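2005年11月24日 星期四
作者：灯下慢写

早上醒来的时候窗户上蒙了一层白汽，用手指抹开一小块，外头的天还是灰的。暖气来了有些日子了，屋里干得厉害，嗓子像含了一撮细沙，喝了两大杯温水才算缓过来。今天没什么要紧事，就想着把那封拖了好久的信写完，再把酸菜缸看一看，日子嘛，总是这样一件一件往下过的。
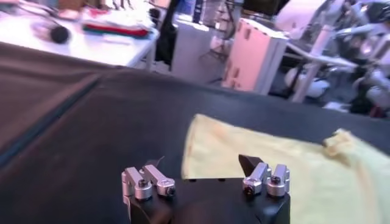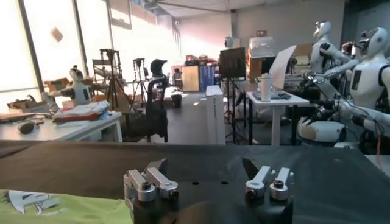
先说酸菜。今年的白菜是在阿尔基托（Arkitow）集市上买的，一共三十一斤，卖菜的大婶又硬塞给我两根葱，推都推不掉。我照着母亲从前的法子，先晾两天，外面的老帮子掰掉，一层菜一层盐码进缸里，最上头压那块从河边捡回来的青石头。昨晚掀开盖子闻了闻，已经有一点点酸气了，心里真是欢喜，像是家里又多了一口人似的。只是水面好像低了些，今天又添了两碗凉开水进去。再等上半个多月，就可以炖一大锅，里头放粉条，放冻豆腐，吃得满头是汗才好呢！

下午去了一趟库西斯托（Kuusisto）书店，本来只打算买信纸，结果在旧书架子前面一站就是一个多钟头，脚都站麻了。挑了一本讲候鸟的小册子，纸已经发黄，第247页夹着一片压平的枫叶，颜色还剩一点红。不知是哪一位读者放进去的，也不知道放了多少年，我没舍得拿出来，就让它还待在那一页。回来的路上风很大，帽子差点吹跑，我一手按着帽子一手抱着书，样子大概很滑稽，可心里头暖洋洋的。

晚饭简单，小米粥，煎了一个鸡蛋，配一碟萝卜干。吃完把桌子擦干净，铺开新信纸，写了三页，写写停停，好多话到了笔尖又绕回去了。想起三月里在斯特尼斯（Stirness）看海，那天也是这样大的风，沙子直往领口里钻，我们还是沿着堤坝走了很远，回来一人喝了一碗热汤面，那个味道我到现在还惦记着。信里我把这一段也写进去了，啰里啰唆写了大半页，收信的人想必又要笑我。笑就笑吧，信若是写得太短，倒对不起那张邮票。

现在快十一点了，楼上还有人在拖椅子，水壶在炉子上咕嘟咕嘟响。明天要记得寄信，还要买灯泡，走廊那只闪了好几天了。候鸟的书看了个开头，眼皮已经往下掉，剩下的留着慢慢看。

阅读(3,073) 评论(31) 分享(661)

最近的日记
晒被子的好天气
去乌萨蒂斯（Usatis）的慢车
母亲的萝卜干做法
三月，斯特尼斯的风
旧毛衣拆了重织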